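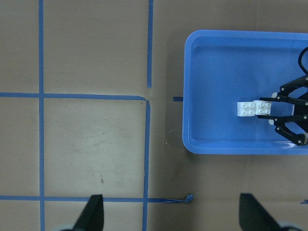
Home Projects House Archive About

White bricks, brown paper

Last updated 7 May 2022

The work table is set up for bricks again. In March it was covered in seed trays, and before that it was where the mail went. I have wanted to get back to the station building for a long time and the only way I ever get anything built is to leave it out where I have to walk past it.

The paper comes off a roll I bought from Jireš when the shop in Stullwood was clearing its packing room. It's plain brown wrapping paper and there is a lot of it. I lay it over the table and change it when it gets torn or too marked up. I used to work on the bare top, which is scratched and has a dark grain, and small parts disappeared against it. Brown is not the best color for seeing everything, but white shows up very well and nearly all of what I'm doing at the moment is white.

The blue lines are painter's tape. I meant to make a proper grid with even squares and got as far as measuring the first few. After that I put strips down where I wanted them, so some of the boxes are big, some are narrow, and one strip stops before it meets anything. It works fine. A grid on a work table only has to tell you where one pile ends and the next one starts. I tried masking tape first, the cream kind, and it pulled the top layer off the paper every time I moved a line.

The tray is blue too, though I didn't plan that. It's shallow, with rounded corners and a rim high enough that bricks stay in when I slide it. I had been using the deep tubs from Molent and I don't recommend them for this. You can't see what is at the bottom without tipping everything out, and then you have the pile on the table you were trying to avoid. A shallow tray holds less but you can see all of it.

What goes in the tray is whatever is being joined up for the next part of the wall. For this building that starts with white two-by-two bricks put together in twos. I know there are longer bricks that would cover the same length in one piece. I have very few long white ones and a great many small ones, left from a box I bought in 2000 when Johanna Danzer was moving and didn't want to pay to ship it. I keep the joined pieces in the tray until I'm ready for them.

The color has been more trouble than the building. White bricks from different years don't match. Some of Johanna's have gone a little cream on the side that faced the window at my old place. I've been sorting by eye, in daylight, near the back door - under the ceiling lamp they all look the same and I put several bad ones in the front wall before I noticed. The yellowed ones are going around the back and inside, where they'll hold up the roof as well as any others.

Vlastimil Doležal wrote to ask about washing them. I use warm water and dish soap in a bowl, with an old toothbrush for the studs, then leave them on a towel overnight. I turn them stud side up in the morning and shake out what's left inside. I don't use the dishwasher. A friend of my sister's did and had a bag of warped plates to show for it.

Still to do on the station:

- finish the front wall up to the tops of the windows
- decide if the platform is going to be gray or tan
- find the door frames, which I know I have
- take apart the old chimney for its corner pieces

I've set myself a limit of $11 a month on extra parts and so far I've kept to it, mainly by not looking. The door frames may change that. If they aren't in the hall closet they are in the Volent suitcase under the guest bed, and getting that out means moving the bed.

The paper will need changing before the platform goes down. There's plenty left on the roll, but I'll have to lay the tape again, and I might measure it this time.

Recent posts

Seed trays, moved outside at last
The closet under the stairs
A shelf for the hall
Old bricks from Johanna
What I kept from the Stullwood sale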